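Sobre a Girnness

A Girnness faz conservação e restauro de edifícios antigos, com uma inclinação assumida para aqueles que já ninguém sabia bem de quem eram. Capelas com figueiras no telhado, solares partidos em heranças, um ou outro celeiro que a câmara classificou e depois deixou ficar à chuva. Trabalhamos com pedra, cal, madeira e formulários, e é nos formulários que passamos mais tempo.

Começámos com um escadote emprestado e a convicção de que uma parede de taipa se arranjava num verão. A primeira parede levou três. O dono, que nos servia café e nos perguntava todas as manhãs se já estava, acabou por nos recomendar a um primo, e foi esse primo que nos trouxe a primeira obra paga: a cobertura da Casa Yeh, com 300 metros quadrados de telha de canudo e uma família de corujas que não constava do caderno de encargos. As corujas ficaram. A telha também, quase toda.

Hoje somos 9 pessoas fixas, entre arquitetura, cantaria, carpintaria e argamassas, e chamamos gente de fora quando a obra pede pintura mural ou azulejo. Quem nos visita costuma esperar senhores de bata branca com pincéis finos. Temos duas batas, é verdade, e estão ambas sujas de cal.

Como trabalhamos

Antes de mexer, olhamos. O levantamento é feito divisão a divisão, com desenho à mão e medição a laser, e só depois escrevemos a proposta. Os clientes acham esta fase cara e um pouco misteriosa, até ao dia em que aparece uma viga podre que já vinha desenhada na folha. Se a parede aguenta, fica. Se a argamassa antiga está sã, não a picamos para pôr outra igual com fatura nova. Temos perdido alguns orçamentos por causa disto e havemos de perder mais.

Usamos cal aérea apagada por nós, em bidões que ocupam metade do pátio e que a vizinhança tolera com uma paciência admirável. Para a madeira, guardamos peças de demolição, castanho sobretudo, catalogadas por secção e por comprimento. O catálogo vai em 850 entradas e tem uma coluna chamada «logo se vê», que é a mais consultada.

O arquivo Hovero

Tudo o que medimos vai parar ao Hovero, o nosso arquivo de obras: plantas, amostras de reboco, cadernos de estaleiro, cartas de proprietários zangados e cartas dos mesmos proprietários, já mais calmos. Está aberto a estudantes e a curiosos, por marcação, de manhã. À tarde costumamos estar em cima de andaimes. Pedimos que não tragam café para a sala dos desenhos – a planta original da Casa Yeh já tem uma auréola castanha, e foi um de nós.

O que estamos a fazer agora

A obra maior é a antiga alfândega do cais de Zokport, um edifício comprido, húmido e teimoso, com 100 janelas de guilhotina das quais abriam quatro. A cobertura está pronta, as caixilharias vão a meio e a escada principal espera por um parecer que nos prometeram para julho. Não nos disseram de que ano. Entretanto, consolidámos os rebocos do rés do chão e descobrimos por baixo deles as contas de um estivador, feitas a lápis e erradas.
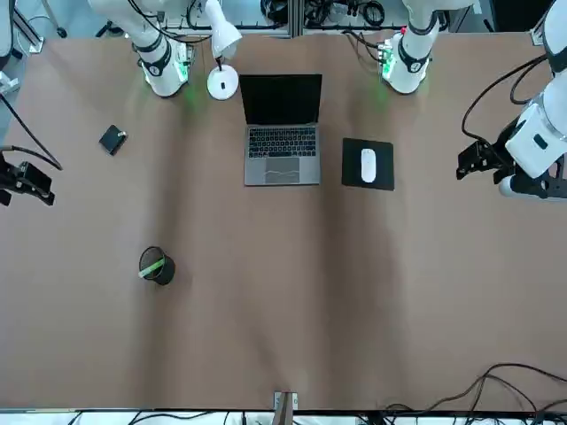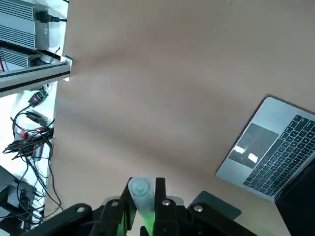
Aceitamos estágios duas vezes por ano, em cantaria, carpintaria e desenho de levantamento. Não é preciso experiência, mas convém gostar de escadas e não ter medo de pó. A primeira semana passa-se sentado, a aprender a desenhar uma moldura de porta sem a endireitar, porque as portas antigas são tortas e o desenho tem de o ser também. Para isso basta uma mesa grande e desimpedida ao centro, como o tampo castanho-claro da segunda fotografia, com o portátil arrumado a um canto. O estaleiro vem depois, e as botas são por conta da casa.

Para visitas ao Hovero, propostas de obra ou dúvidas sobre uma fenda que lhe tira o sono, escreva-nos. Respondemos a todas as mensagens, embora as fendas com fotografia tenham prioridade.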